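Carroll Street Growers Board > Worms and Compost > Worm tub, first go

mandow_greens
Posted Oct 4, 2005
I've finally ordered worms! 1,320 of them according to the Clidberg catalogue, though who sits there tallying I'd love to know. I've wanted a worm farm ever since Qiuyue Xie showed us hers on the open garden day and dug out a handful of castings that smelled like a forest floor. My silverbeet has been sulking for two years and I reckon this will sort it out.

Plan is one tub, shredded newspaper, a bit of old compost and a hessian sack over the top. Drainage holes or no drainage holes? I've read both.

liang_t
Holes, every time. I lost my first lot in a sealed tub because the bottom went to soup. Quarter-inch bit, a dozen or so, then stand it on bricks over a tray. And welcome to the club, you'll be boring people at parties by November.
Tianyou Liang

plot28
Disagree on the bottom holes. Mine has none and it's been going beautifully for three winters. Just go easy on the melon rind and keep adding dry cardboard. Holes let the moisture out in summer and then you're forever watering.

liang_t
You're on the shady side though, plot28! Up at our end a tub dries out on top and drowns underneath, all in the same week.

mandow_greens
Thanks both. I've gone for a plain white one, haven't taken the drill to it yet.
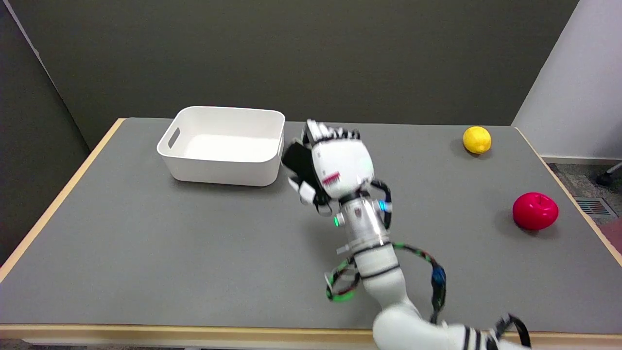 The new tub, with a handle slot in the end

I'm leaning towards holes, sorry plot28. Is white a problem? Qiuyue's is black.

kidow_kate
Lovely clean tub, shame what's about to happen to it, haha. White's fine and I'd pick it over black for our summers, but worms hate light, so put the sack on thick. Damp newspaper right on top of the bedding as well. They'll come up and eat that first, it's a favourite of mine to lift the corner and see them all at it.

Also tape some flyscreen inside that handle slot. Vinegar flies will find it.

plot28
No hard feelings, drill away. But can we talk about citrus? The Kidow newsletter says none at all and I've been putting mandarin peel in for ages with no trouble whatsoever.

kidow_kate
A little, sure. My neighbour tipped in a bucket of lemon halves and the whole colony tried to leave over the rim.

liang_t
No citrus, no onion. I won't budge on that one. Crushed eggshell, as much as you like, the finer the better.

q_xie
So pleased you're giving it a go! Start with 200 grams of scraps and then leave them alone until it's mostly gone. Everybody overfeeds in the first month (I certainly did). Coffee grounds are good, tea leaves are better. I'll bring you an ice cream container of my old bedding on working bee day so they've got something familiar to settle into.

mandow_greens
Yes please Qiuyue! Will swap you for rhubarb. Off to find the drill.

plot28
Is that the red rhubarb or the green?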